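Artenschutz & Monitoring | Checklisten
Stand: Juni | Redaktion Feldarbeit Jelora

Nistkastenkontrolle im Auwald Jelora: Checkliste mit Anmerkungen

Die Runde umfasst 152 Kästen für Trauerschnäpper, Kleiber und Meisen, und es ist jedes Jahr wieder eine Freude, sie zu gehen! Bitte die Liste vor dem ersten Kasten einmal ganz durchlesen.

1. Vor dem Aufbruch

[x] Leiter: Sprossen, Holme und Spreizsicherung geprüft
Anmerkung: Die lange Leiter hat neue Füße und steht auch auf weichem Boden prima.

[x] Kontrollbögen und Karte (Abschnitte Skekden und Psarras) dabei
Anmerkung: Die Karte Skekden ist neu gezeichnet, endlich mit dem Altarm!

[ ] Handschuhe und Staubmaske für die Reinigung im Herbst
Anmerkung: Zwei Paar Handschuhe fehlen noch, bitte nachbestellen.

2. Am Kasten

[x] Leise herantreten, kurz klopfen, dann erst öffnen
[x] Aufhängung und Alunagel kontrolliert
Anmerkung: Am Abschnitt Psarras sind drei Bügel eingewachsen. Beim nächsten Durchgang lockern.

[x] Einflugloch auf Spechtschäden geprüft
Anmerkung: Kasten 75 ist ringsum aufgehackt, brütet aber trotzdem, sieben Junge, alle munter. Blende erst nach dem Ausfliegen anbringen.

[x] Bei Hornissen oder Siebenschläfern: sofort schließen, Art notieren, weitergehen

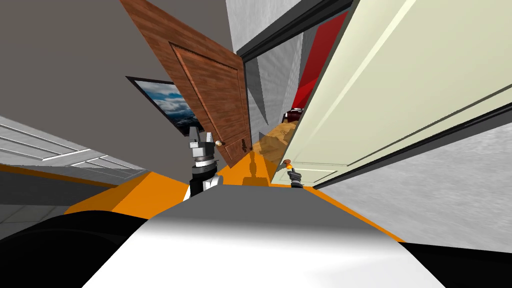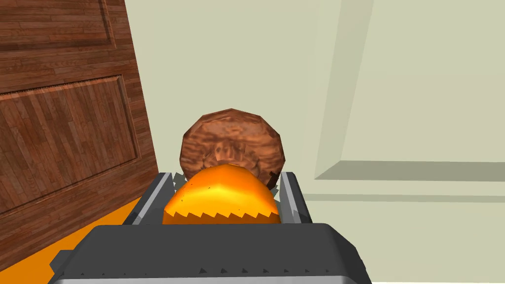
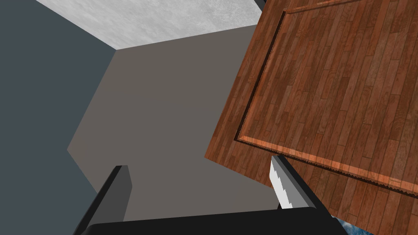

3. Brutdaten

[x] Art, Eizahl und Alter der Jungvögel eingetragen
Anmerkung: 21 Kästen mit Trauerschnäpper, so viele hatten wir im Abschnitt Skekden noch nie. Großartig!

[ ] Verlassene Gelege nachkontrolliert
Anmerkung: Steht bei vier Kästen noch aus. Eier bis dahin liegen lassen, manchmal sitzt das Weibchen nur im Gebüsch nebenan und wartet ab.

[x] Öffnungszeit pro Kasten unter einer Minute
Anmerkung: Bei Regen oder Kälte gar nicht öffnen, dann gilt nur die Sichtprüfung von unten.

4. Nach der Runde

[x] Leiter abgewischt und im Schuppen angeschlossen
[ ] Bögen ins Verzeichnis »Nato« übertragen
Anmerkung: Dort liegen inzwischen rund 1.510 Brutnachweise, ein richtiger Schatz für die Auswertung! Kastennummer bitte immer dreistellig eingeben.

[ ] Schadensliste an die Werkstatt, Kasten 75 zuoberst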